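Gutter and Roofline Cleaning: Pre-Job Safety Checklist
Bundgaard Exterior Cleaning, Clovton depot

Fill this in on site before any equipment goes up. Comments below are from the September review by Sunee Petchrat and apply to all crews until the form is reissued.

1. Access and ground

Ground under each ladder position is firm and level. OK
Comment: Bark mulch doesn't count as firm. Use the board, or move the position.

Overhead lines checked on all four sides of the building. OK
Comment: Two forms came back with only the front checked. Walk all the way around, even on row buildings where you need to ask for the back gate.

Walkways coned off and signs out. Needs attention
Comment: At the Zuston shops the cones were placed after the vacuum pole was already up. Cones first.

2. Ladders

Feet, rungs and locks inspected. OK
Standoff fitted. OK
Ladder tag in date. Needs attention
Comment: Ladder 6 has a tag nobody can read. It stays in the depot until Buppha Kaewmanee has checked it and put on a new one.

No ladder resting on plastic gutter. OK

3. Gutter vacuum and poles

Hose cuffs tight, no splits. OK
Pole clamps hold under a hand twist. Needs attention
Comment: The third clamp on the long Troletti pole slips. Spare clamps are in the parts drawer. Change it, don't tape it.

Power cord and plug free of damage, plugged in through a GFCI. OK
Drum emptied after last job. Failed
Comment: Unit 11 was left full over a weekend. Wet leaves are heavy and the drum was hard to get out of the van safely.
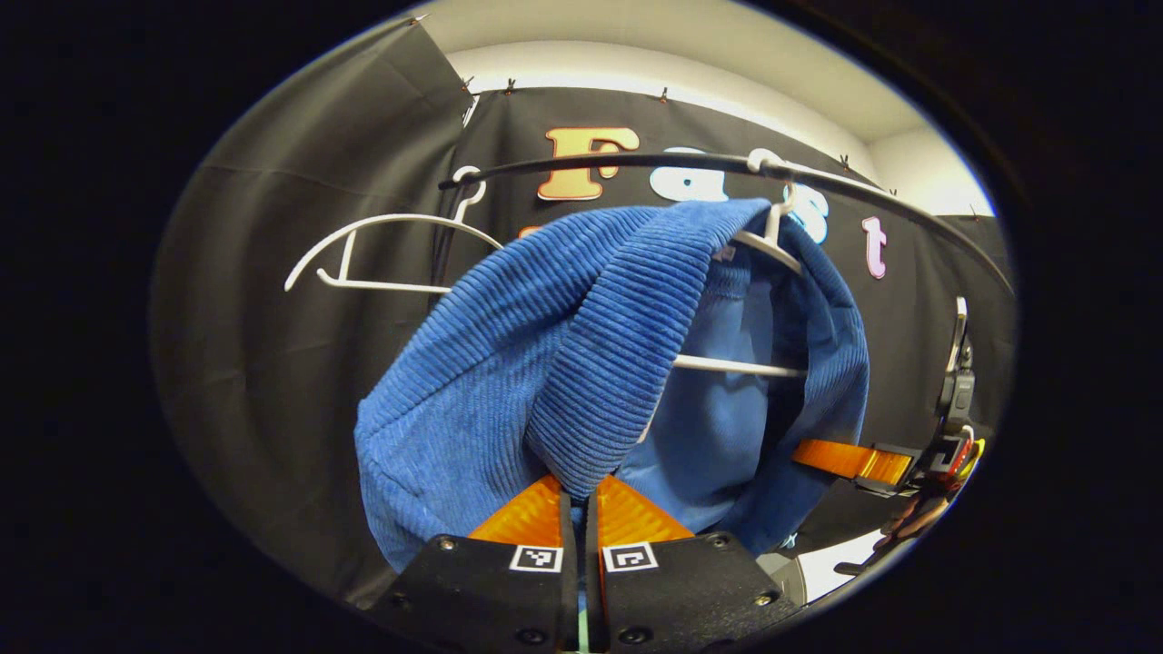
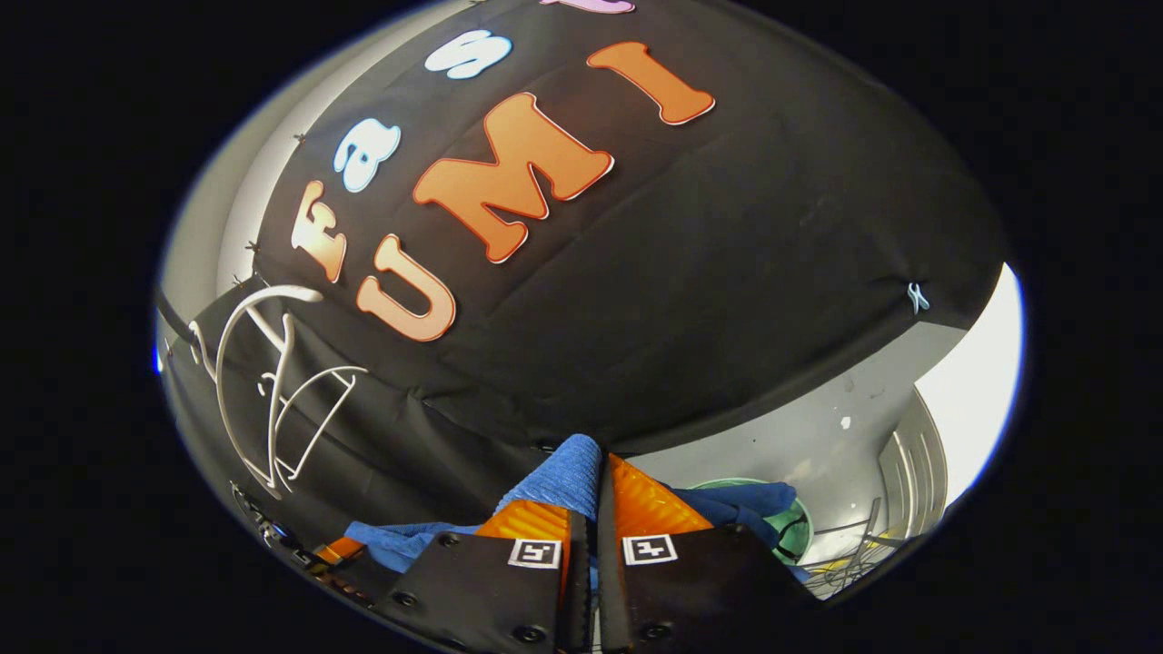 4. Fascia and soffit washing

Customer told to close windows and vents. OK
Outdoor outlets and light fittings covered. OK
Cleaner mixed to the label and the bottle marked. Needs attention
Comment: An unmarked spray bottle was found in van 614. It has been thrown out. Write the product and the month on every bottle, including the ones you plan to use up the same day.

Gloves and eye protection worn for mixing and spraying. OK

5. Downspouts

Outlet checked for flow after cleaning. OK
Comment: Use the garden hose, low pressure. If water backs up, stop and tell the customer before taking any joint apart.

Loose brackets written down. OK
Comment: Note them only. Repairs over $400 need a separate quote from the office.

6. Leaving the site

Debris bagged and removed — paths rinsed last. OK
Before and after condition signed by customer. Needs attention
Comment: A text message is fine if they are out, but keep it with the form.

Open items go to Buppha at the Clovton depot. Ladder 6 and the Troletti clamp must be closed before the next Zuston visit.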